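Wrist-camera notes from the Sturcombe living room, a little thread for anyone who likes grasp planners as much as I do

1/ Thin plastic is a pain for depth. I've rewritten the rim detector for Runilico so it fits a curve to the bag's edge before the planner picks a pinch point.
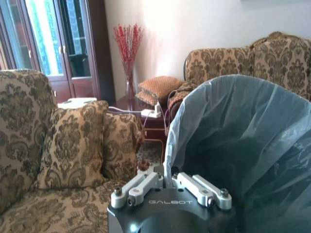

2/ Then there's the approach. The planner used to score 500 candidate poses and now it scores 70 – much kinder on the poor laptop, and I can read the log over coffee!

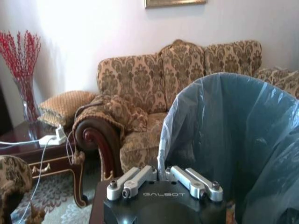

Bag rim at close range, wrist view.

3/ Cups next, on the shiniest table I've ever had to write a filter for. Reflections come through as ghost objects under the surface, so I fit the tabletop plane first and throw out every point below it. 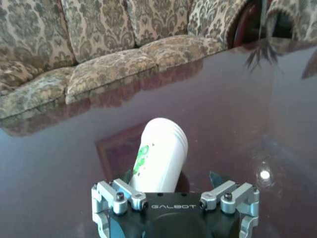 Grip force is capped at 30 percent for disposables, and the cap lives in the config file now. Branch goes up Wednesday, comments very welcome.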